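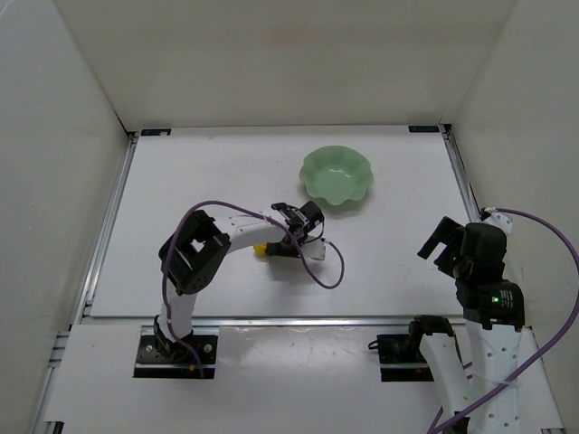 You will know all the answers after two evenings, a reader wrote to me when I said I would review Rarkeck, the card game about rich and famous people. I have now played it through most of August and I think this reader is partly right.

The box from Naltberg has 200 cards. On each card are two celebrities, for example a footballer and a film actress, and you must say who has the bigger fortune. The net worth is printed on the back. A round takes 5 minutes if nobody argues, but in my family we argue a lot, mostly over the singers.

What I like is that the cards explain where the money comes from: salary, advertising, houses, a perfume. I learned more from this than from the numbers. The cricket players were new for me and I had to look up half of them afterwards.

Now the weak side. Fortunes change quickly, and the cards do not say from which year the figures are. Two of the cards even give a different sum for the same tennis player – 75 million on one and much less on the other. I wrote to the shop, Brustia, and they answered politely that a corrected set is planned, without a date.

The English on the cards is simple, so older children can play also. The box is too thin and one corner of mine is already open. I would buy it again for a family holiday, but I would wait for the corrected set.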